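Sorting wooden blocks into baskets: a simple way to keep a play shelf in order

Filed under: Playroom and storage
11 May 2022

Loose wooden blocks are easy to store badly. Tipped into a deep tub, they sink to the bottom under the train track and the soft toys, and whoever wants one has to empty the lot. A few shallow baskets on an open shelf work better, and small children can manage them without help. The method below takes an afternoon to set up and a couple of minutes a day after that.

What you need

A clear table at a comfortable height
One shallow basket for each group of blocks
A damp cloth and a dry tea towel
A soft pencil and some luggage labels
A small piece of fine sandpaper

Choosing the basket

Go for a basket that is wider than it is tall. A child should be able to see every block from above. Rectangular baskets sit neatly side by side on a shelf, and rounded corners are kinder to hands and to paintwork. Wicker is light enough for a three-year-old to carry when half full. Run your palm round the inside before you buy, and leave it in the shop if anything catches.

Check the weave too. If the gaps are wide, small pieces such as pegs and beads will drop through. A tight weave holds everything except dust, and the dust can be knocked out over the back step.

Measure your shelf first. Ours is 500 mm deep, which takes one basket with room behind it for the picture books. Moya sells a shallow one that fits, and Wirham does a similar size with handles. Handles are useful but they add to the width, so allow for them.

Step 1. Wipe and check the blocks

Empty everything on to the floor and pick out whatever is not a block. Wipe the blocks with a damp cloth, a few at a time, and dry them straight away with the tea towel. Don't soak painted wood. Look at the corners as you go. Rough edges can be taken down with the sandpaper, and any block with flaking paint should be thrown out.

Step 2. Decide how to sort

For children under four, sort by colour. Red, green and blue are the easiest to begin with. Older children often prefer to sort by shape, so that all the cubes are together and all the long pieces are together. Choose one system and stay with it for at least a month.

Step 3. Fill the basket one block at a time

Put the empty basket towards the back of the table and a few cubes in front of it. Bring each one up over the middle of the basket and lower it in. Dropping blocks from a height chips the edges and is hard on the wicker.
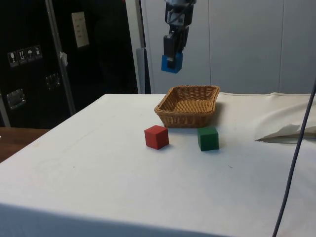 Crescencio Campos wrote in to disagree with the one-at-a-time rule, saying that with 844 blocks in the house he would still be there at bedtime. His family fill the baskets by the armful and keep the slow method for the first 50, which the youngest likes to do herself. He also suggests lining the base with a piece of felt if the noise bothers you.

The felt is a good idea. Cut it slightly smaller than the base so that it lies flat, and take it out to shake every week or so.

Step 4. Stop at two-thirds full

An overfilled basket spills when it is pulled off the shelf. If you have over 100 cubes of one colour, split them between two baskets or put some away in a cupboard and swap them later. We put ours away in February and the children played with them like new when they came back.

Step 5. Label and shelve

Tie a luggage label to the rim at the front. For children who can't read yet, colour the label in to match the blocks. Put the heaviest basket on the lowest shelf, and leave a hand's width between baskets.

Looking after wicker

Keep it away from radiators, which make it brittle. Once or twice a year, brush it with an old toothbrush and wipe it with a barely damp cloth, then let it dry in the shade. Snapped ends can be snipped flush with nail scissors.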